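3.2 Materials and handling conditions

The study compared how people judge the weight and worth of small packaged goods before they pick them up. Earlier work on this question has mostly dealt with printed labels and brand names. Plain packs have been given less attention, although a large share of household goods now reaches the buyer in an unprinted outer box. The aim in this part of the work was to find out whether the setting in which a box is first seen alters the judgements made about it.

Two supply firms, Saker and Skjelbred, agreed to provide test packs of equal volume. Packs from both firms were stored for 20 days in the same room at the Preltport site before use, so that any difference in the moisture content of the board could even out. Packs with crushed corners or lifted flaps were set aside and returned. The storage procedure follows the one set out by Du Plessis in the first project report and was not changed for the present study.
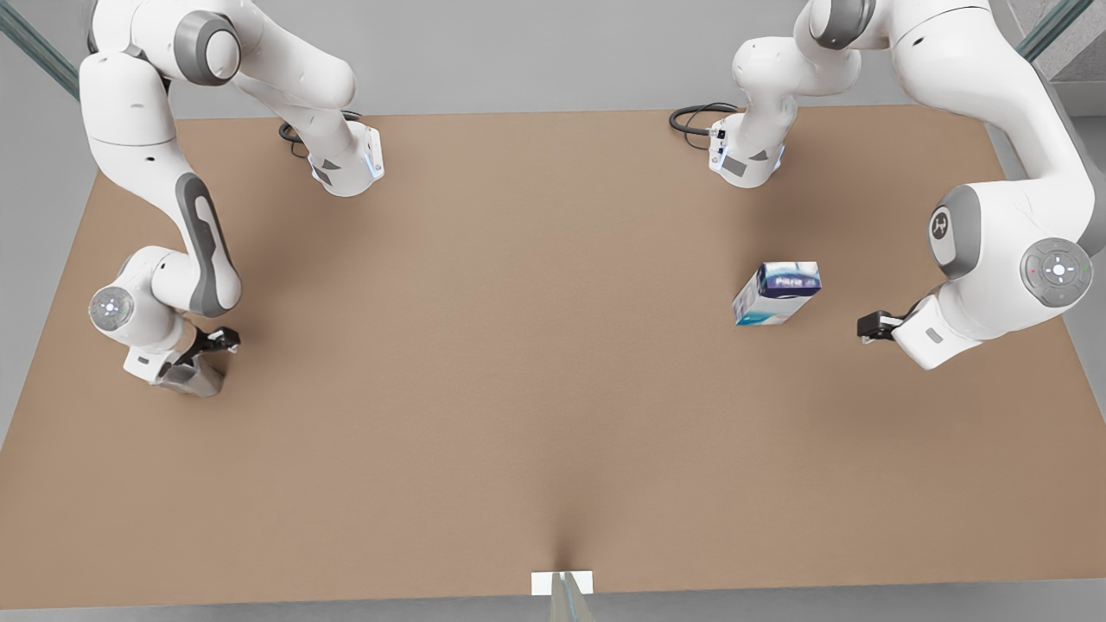

Settings were chosen to vary in one respect only, namely the amount of clear space left for the pack. In a crowded setting, people tend to judge an object against its neighbours, and their estimates of size and weight drift towards the average of the group. In an open setting they have no such guide and must rely on what they already know of similar objects. A single small box on a wide, light brown tabletop is a clear case of the second kind, as the surface offers very little against which its size can be read. The colour of the surface also matters. Brown board on a brown ground gives low contrast, and several respondents in the pilot said that they had looked for the shadow under the pack before they looked at the pack itself.

Respondents were recruited in Skokow through notices in the public library and the district office. Each person attended on two occasions, with the order of settings reversed on the second. No payment was made, but travel costs were met. Respondents were asked to give a weight in grams, a likely shop price and a short statement of what they thought the pack might hold. They were told that there were no right answers and that they could leave any item blank. Interviewers were instructed to avoid the words "heavy", "light", "cheap" and "dear" until all estimates had been written down.

3.3 Angle of view

A further matter concerns the angle from which a pack is seen. Shop shelves present one face squarely to the buyer, while a parcel on a table or doorstep is usually met from above and at a slant. The two views give different information. A square view shows height and width but hides depth, and respondents in the pilot filled the gap with a guess based on common food packs. A slanted view shows depth as well, but the outline is less regular and takes longer to read.
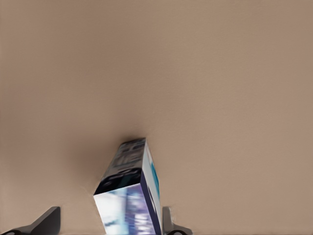 Figure 2. Rectangular cardboard carton in oblique view, with three faces visible, against a plain tan surface.

Respondents shown slanted views gave weight estimates that were more widely spread than those given for square views, yet they were more willing to name a likely content. This result was found in both visits and did not depend on which firm had supplied the pack. It agrees in part with the comments gathered by Mbali Du Plessis during the pilot, in which older respondents in particular spoke of a pack seen from the front as "shut" and one seen at a slant as "there to be picked up". Such remarks should be treated with care – they were offered freely and were not prompted by any item on the form.

Price estimates showed a weaker pattern. Differences between settings were small, and it was not possible to separate the effect of the view from that of the order in which the views were given. The matter is taken up again in Section 5, together with the written statements on content.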